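Progress report to the Gratodetti Fund
Project: Ondcombe Recipe and Food Memory Archive
Written by: Rebecca Amato, project coordinator
Date: 4/6/21

1. Where we are now

This is our second report. In the first one I wrote mostly about plans, and I am glad that this time I can write about work which is done. The archive holds 77 recorded interviews with people who cook, or used to cook, in Ondcombe and in the villages up the valley. Our target for the whole project was smaller, so we have asked you by separate letter if the remaining interview money can be moved to transcription.

We have also received 2,559 handwritten recipe cards, notebook pages and letters. All of them have a number and a dry box. Over 2,000 are scanned. The rest are mainly the very thin papers from the bakery collection, which have to be opened slowly and pressed before they can go on the glass.

2. Interviews

Most interviews were made by telephone in the winter months. The sound is not so good as we wanted, but people were patient and they talked for longer than they would have done in a hall. Several speakers told us first that they had nothing to say and then spoke for two hours about lard.

A difficulty was the names of dishes. The same potato cake has four names within a few miles, and one of these names means a different dish on the other side of the river. We have decided to keep every name as the speaker said it, and to add one common name for searching. It makes the catalogue longer. I think it is the correct decision, because the names are a large part of what people wanted to keep.

Transcription is behind. We have 13 interviews fully typed and checked by the speakers. The checking takes much time, as we send the pages by post and wait. Two speakers asked us to take out some sentences about relatives, and we did this on the same day.

3. The catalogue

We work with a catalogue program called Lemma. It was chosen before I came to the project, and I had some doubts in the beginning, mostly about how it treats dates. Many cards have no date, or only "the wet summer". Now we write the date in words in one field and a range of years in another, and the search works well enough with this.

Subject headings were agreed in the winter and have been changed only once, when we separated "preserving" from "pickling". The people who gave us the cards felt strongly about this. About bread we still have no agreement.
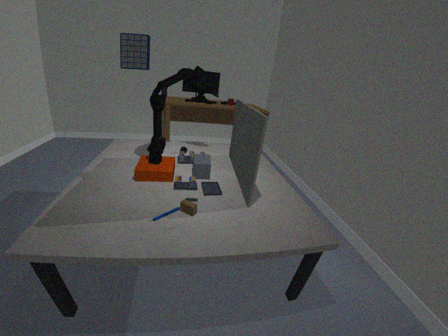

Who may use the recipes once the archive is open to the public?
Anyone can read the recipes and copy them for cooking at home, for teaching or for private study. For printing in a book or for selling, a person must write to us, and we ask the family who gave the card. If a family cannot be found after two letters, the card stays available for reading only.

4. Schools and public work

The school visits could not take place as we described in the application. Instead we made a small pack for teachers, with six recipes, a page on measures (gill, peck, "butter the size of an egg") and a sheet where a child can interview an older person at home. Three primary schools have used it. One teacher wrote that the children liked the measures most and did not believe in the suet.

The printed booklet is with the designer, Futis, and we have seen the first pages. The type was too small for many of our readers and it will be made larger, which adds four pages. The cost of the paper goes up a little — I have shown this in the budget table that is attached separately.

5. Money

Spending is close to the plan. Travel is far under, for the clear reason that we did not travel. Postage is over. Equipment is finished and we do not expect to buy anything more except boxes.

6. What was harder than expected

Copyright letters took more of my time than anything else. The first version of our letter was written in a legal style and people were afraid to sign it. We wrote it again on one page, in larger print, and answers began to come back within the week.

We also lost one collection. The family decided to keep the notebooks at home, and we returned them with copies of the scans and deleted ours.

7. Next period

Up to the end of September we will finish scanning the bakery papers, type at least half of the interviews, and open the catalogue to readers in a first form. The booklet should be ready before this. We would like to hold a small opening in the old chapel at Ondcombe if gatherings are permitted, with tables of food cooked from the cards, and we will send you an invitation as soon as the chapel gives us a day.

One question for you is still open from my last message: whether the fund's name should be on the cover of the booklet or on the inside page. The designer needs to know this before the cover can go to print.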